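Pondeck Residence
Frequently Asked Questions for Residents and Applicants

The answers on this page apply to all furnished single and shared rooms at Pondeck Residence. Where an answer differs from your signed agreement, the agreement applies.

Applying for a Room

Who may apply?
Pondeck Residence accepts adults who are enrolled in a course of study, completing a placement, or working in the city on a fixed-term contract. Applicants must provide a letter from their school or employer. Couples may apply for a shared room on a single form, but both persons must sign the agreement.

When do applications open?
Applications for the winter term open in October. Rooms that become free at other times are offered first to persons on the waiting list. The residence office does not hold rooms without a deposit.

How much is the deposit?
The deposit is $900 for a single room and is due when the agreement is signed. It is held for the length of the stay and returned after the final inspection, less any charges for damage or missing items. Charges are listed in writing, and residents may dispute them through the office.

May I see a room before I sign?
Yes. Viewings are held by appointment on weekday afternoons. Applicants who live outside the region may ask for a floor plan and a written list of the furniture in place of a visit.

Furniture, Beds and Bedding

What is included in a furnished room?
Each room has a bed and mattress, a desk and chair, a wardrobe, a reading lamp and window blinds. Rooms in the Sekel wing also have a small refrigerator. Kitchen items are not supplied.

Does the residence supply bedding?
A basic set is supplied on arrival: one mattress protector, two sheets, one pillow and one pillowcase. Blankets, comforters and throws are the responsibility of the resident.

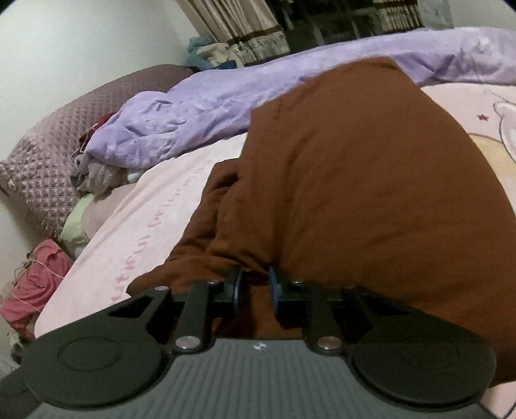
Residents who arrive without a blanket may borrow one from the front desk for up to five nights. Borrowed blankets are signed out by room number and must be returned to the desk, not left in the hallway or the laundry room.

How often are sheets changed?
Clean sheets may be collected every Wednesday between 9 a.m. and noon. Used sheets must be handed in at the same time, and a clean set is not issued without them. Residents who cannot attend may send another person with a signed note. The office does not enter rooms to change beds, except in rooms under a care arrangement.

May I use my own sheets?

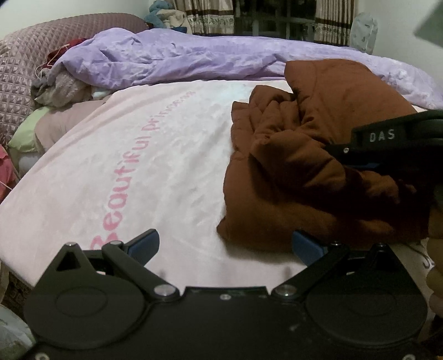 Residents may use their own sheets throughout their stay and need not tell the office that they are doing so. Single rooms have a twin mattress, and shared rooms have two. A pale sheet such as the one on this bed looks very similar to house linen once it is folded, and residents who bring their own in a light color are asked to mark a corner before using the exchange desk. House sheets carry a sewn tag at the foot end. The residence cannot search returned linen for private items after it has been sent out for washing.

May I replace the mattress?
Mattresses may not be removed or replaced by residents. A mattress topper is allowed if it fits within the bed frame. If a mattress is worn or causes discomfort, please report it to the office, and it will be inspected within two working days.

Laundry and Storage

Where may I do my laundry?
The laundry room is on the lower level and is open from 7 a.m. to 10 p.m. Payment is made with an Imotix card, sold at the front desk. The last wash should be started no later than 9 p.m. — machines are switched off at closing time, and doors may stay locked until morning.

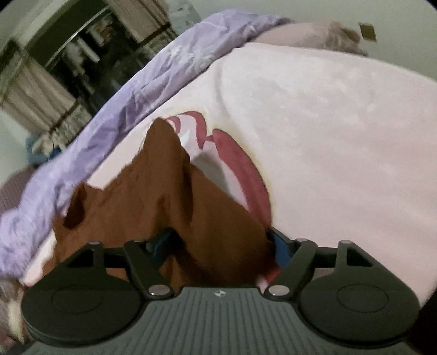 Brown fabric on a pale pink fleece blanket.

Are there items I should not put in the machines?
Rugs, pillows, shoes and anything soiled with oil or paint may not be washed in the residence. Large blankets may be washed only in the wide machine at the end of the row. Please follow the care label on each item. The residence is not liable for shrinkage or color loss.

What happens to clothing left in the laundry room?
Items left overnight are moved to the shelf by the door. At the end of each month, unclaimed items are given to a local charity.

Can I store belongings between terms?
The residence has no storage space of its own. Residents may make a private arrangement with Lumbao, which collects boxes from the rear entrance by appointment. Boxes must be sealed and labeled, and they may not be left in the entrance hall before the collection time.

Leaving the Residence

How much notice must I give?
Notice must be given in writing and takes effect at the end of the following calendar month. A form is available at the front desk. Notice given by telephone is not accepted.

What must be done before the final inspection?
All personal belongings must be removed, including hangers, food and anything kept under the bed. House linen should be placed in a single pile on the bare mattress. Floors should be swept and the desk drawers emptied. Keys are handed over at the inspection — a resident who leaves earlier may use the key box in the lobby.

Whom should I contact with further questions?
Please write to Joar Sjöberg, Residence Manager, or visit the office in Room 729 during weekday office hours. Urgent matters outside those hours, such as water leaks or lost keys, should be reported to the front desk.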